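The inventory of the Listow office began at 7:40 on a Thursday and was expected to take one day. Chinyere Garba had the list. It ran to 40 pages and had been printed single-sided, so that the backs could be used for corrections.

The procedure was simple. Each object was placed on the white table, identified, entered and assigned to one of four destinations: Ginden, Holura, storage or disposal. An object without a destination stayed on the table. The table itself was going to Holura and had to be clear by five.

Osvaldo Vitale did the carrying. Anikó Somogyi read out the labels, where there were labels. Samran Sitthichai was in Ginden at the other end of the telephone, and his job was to say whether Ginden wanted the thing. He said no to most of it. By ten o'clock they had entered two shelves of binders, a kettle, a hole punch with a bent handle and a set of keys that fit no lock in the building. The keys went to storage.

The cardboard box came up at a quarter past ten. It was small and tan, flat on top, with one narrow slot cut upright in the front. Osvaldo set it toward the left side of the table and Anikó looked it over for a label.

"Nothing," she said.

"Function?" Chinyere asked.

"It's a box with a slot." 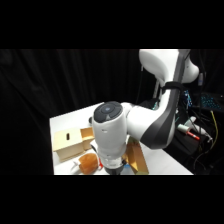
Chinyere wrote "box, cardboard, slotted" and left the function column blank. The form did not allow a blank in the function column. She had designed the form herself, in April, and had been firm about that at the time.

"Suggestions," Osvaldo said. "It was Anežka's suggestion box."

Anežka Ondrejka had managed the Listow office until the Ogbonna contract ended. She had not left a forwarding address with the company, but she had left a procedures manual, and Anikó found the entry under S. Staff were to submit suggestions in writing, one per sheet, folded once. Sheets would be collected on the last working day of the month. Replies would be posted within 3 working days.

"Were they?" Samran asked over the telephone.

"Were they what?"

"Posted."

Osvaldo had worked at Listow longer than any of them. He considered the question. "She answered mine," he said. "I asked for a second coat hook. She wrote back that the wall would not support a second coat hook, and she gave the load."

"What was the load?"

"I don't remember. It was a number, with units."

Chinyere wrote "suggestion box" in the function column. Under destination she wrote nothing yet. Company policy treated suggestions as correspondence. Correspondence had to be reviewed before the container could be moved, and the reviewer had to be of manager grade or above. There was no manager at Listow now. Samran was of manager grade, but he was at Ginden, and the policy did not say whether a review could be conducted by telephone.

"Read me the paragraph," he said.

Anikó read it to him. It was a long paragraph. When she had finished he asked for the second sentence again, and then said that in his opinion a telephone was a form of attendance.

"I'll need that in writing," Chinyere said.

"I'll send it."

His message arrived at 10:52. She printed it, numbered it and attached it to the back of page 17. Osvaldo opened the box and took out a single sheet of paper, folded once.

The handwriting was Anežka's. All of them knew it from the margins of their expense claims. The sheet read: *The dry-erase markers in the meeting room should be stored with the caps up. Stored caps down, the ink collects at the tip and the first stroke is too heavy. I have raised this twice. A.O.*

"She put a suggestion in her own box," Anikó said.

"Who would have answered it?" Samran asked.

"She would."

Chinyere turned to the manual. Under M, for markers, there was an entry, and in the margin beside it a note in pencil: *Received. Under consideration. Manufacturer's advice differs.* A second note was squeezed in underneath: *Horizontal?* There was no decision.

The meeting room was scheduled for the afternoon. Chinyere moved it forward, entered the change on the back of page 18 and went down the corridor with Osvaldo behind her. The markers were where the seating plan said they would be. They brought them back with the white cloth from the cupboard, which was also on the list, and which Osvaldo used to cover the work in progress whenever the ceiling was dripping.

"How many?" Samran asked.

"One red, one blue," Chinyere said.

"Condition?"

"Capped."
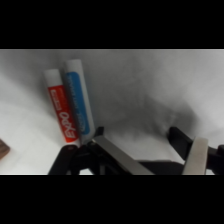

"Ginden has markers," Samran said. "We ordered 3000 of them. It was meant to be 30 boxes and somebody filled in the wrong column. We have a cupboard that doesn't close."

"Then Holura."

"Holura has our overflow."

Chinyere looked at the form. Storage accepted items with a book value. Disposal accepted items that had failed a test, and the test for markers was a straight line of up to a hand's length on clean paper. She turned page 19 over and drew the line with the red one, then drew another with the blue. She held the page to the window – both lines were even from one end to the other, with no heavy start.

"They pass," she said.

"So they can't be disposed of," Anikó said.

"No."

Osvaldo asked whether the result should be recorded against the suggestion. Chinyere thought it should. The suggestion had been properly submitted, in writing, one to a sheet, and the period for a reply had been exceeded by a wide margin. She took a fresh sheet and wrote: *Tested at Listow, two markers, red and blue. No excess ink at first stroke. Orientation before test not documented. Matter remains open.* She signed it and gave the time.

"Where do we post it?" Osvaldo asked.

The notice board had gone to Holura on the first van. Chinyere folded the sheet once and put it through the slot. Then she entered the box for storage, contents one reply, and the markers as accessories to the box. Samran confirmed by telephone and said he would send that in writing too.

It was 11:35. Osvaldo went to get the coat hook.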